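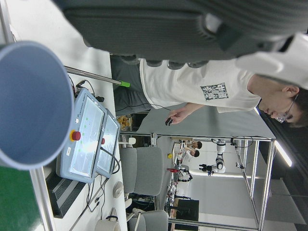
The two pendants on the bench, from the wrist camera. Sideways, as the wrist was.

I have spent most of June arguing with a planner, and I want to write some of it down before the version number changes and everybody agrees it was always fine.

The planner is the one inside Trasen, which we moved to in spring after years on a pile of scripts that Kamarul Raju wrote and that only Kamarul could restart. The pitch for Trasen was that you describe the task, hand it the scene from the cameras, and it picks the grasp, plans the path and runs it. The word in the slides was "seamless." I have been in this line of work long enough to hear that word and go looking for the seam.

I found it on the second morning. The perception side and the motion side don't agree about time. The camera node stamps an image when it arrives at the computer. The arm driver stamps a joint reading when the controller sends it. When the arm is standing still, none of this matters, and every demo I have ever been shown of Trasen has the arm standing still when it looks. Put the camera on the wrist, look while moving, and the detected object lands a little behind where it should be, in the direction the wrist came from. Speed up and it lands further behind. You can spend days recalibrating for that. Yanti Sembiring did spend days, and got a lovely calibration out of it, and the error stayed exactly where it was.

So I logged everything. Over one long stretch we ran 3000 planning requests with the same simple job, reach to a marked spot on the table from a random start. 2624 came back with a plan. That is the number you would put in a report. Then I replayed every one of those plans against the joint limits and the collision model as they really are on our cell, and 2476 held up. The other 148 were plans the software called valid and I would not run with my own hand anywhere near the arm.

What bothers me is the 148, much more than the failures. A planner that says "no path found" has told you something useful. You move the start pose, or you go get coffee. A planner that says yes and hands you a path through the cable guide is a different kind of problem, and the status light in the dashboard is the same green for both sorts of yes.

Lawal Ibrahim thinks I'm being unfair. His view is that the bad plans nearly all come from one setting, the one for how finely the path is checked between waypoints, and that the default is coarse so that the thing looks quick. He's right about the setting. I turned it down and the bad plans mostly went away, and so did the speed. Planning time went up enough that people started wandering off between runs. I would call that the real price of the software, and I'd like it printed next to the fast number.

Then there is the matter of the pendants. Trasen's documentation treats the robot maker's pendant as something you use once, during setup, and then put in a drawer. Ours have not seen a drawer. The pendant screen is still where I go to find out what the controller believes, as opposed to what the dashboard believes, and those two have disagreed often enough that I read the pendant first. There was one afternoon when the dashboard showed the arm as idle and holding position while the controller had it in a protective stop. Both were sure of themselves. The red button is on the pendant too, and I have no plans to swap it for a web page.

I did ask the company. To be fair to them, Austra Org from their support side wrote back the same day and read the logs properly, which I can't say of every vendor. The answer on the timestamps was that there's an option for hardware sync in the next release, called Karaki. The answer on the path checking was that the default "reflects typical customer use." I asked what typical customer use was. I am still waiting for that one.

Meanwhile we've done what everybody does. I wrote a small checker, which I named Stilton for no good reason, and it sits between the planner and the arm. It takes each plan, fills in the points between waypoints at a spacing I trust, tests them all, and throws the plan back if any of them fails. It has 2 settings and no dashboard. It doesn't fix the clock problem. For that we stop the wrist, wait, look, and move again, which is what Kamarul's scripts did in the first place – he has been gracious about it so far.

Will I rerun the whole set on Karaki when it comes? Yes, same starts, same spot on the table, Stilton counting on the side. If the gap between "planned" and "held up" closes, I'll post that as well. I'm keeping the old scripts on the disk until then.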